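Call for participants: open day, Statden handling laboratory, Moltness

Statden is looking for members of the public to take part in its November open day. Places are limited to 81. No technical background is needed. Applicants must be 16 or over and able to stand for short periods.

Participants will attend one session, consisting of a safety briefing, a demonstration of table-top handling with small household goods, and a written feedback form. Sessions start at 10 am and 2 pm.
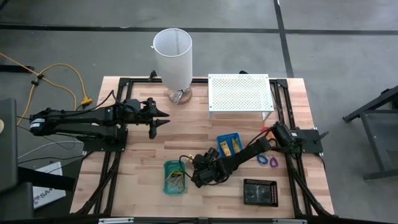

Will participants be paid?
Each participant receives a flat travel contribution after handing in the feedback form. Meals are not provided.

The work shown belongs to the Fledent project, which studies how two arms can share one work surface while sorting and moving mixed items. The project log holds over 2905 attempts, of which 483 have been chosen for detailed review. Feedback forms will be read alongside that review. They ask how easy the task was to follow and at what point, if any, the visitor lost track of it.

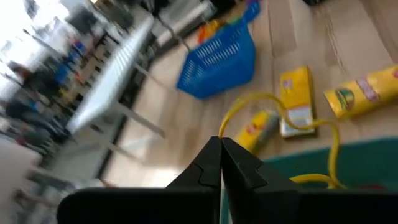

Forms are numbered and carry no names. They are kept for 700 days and then destroyed. A participant may withdraw a form at any time in that period by quoting its number.

Visitors must remain behind the floor markings while the arms are powered. Closed shoes are required. Bags and coats are to be left in the Benítez room next to reception.

To apply, write to Angus Henare, Open Day Applications, Statden, Moltness, giving your age, preferred session and any access needs. Places are allocated in order of receipt.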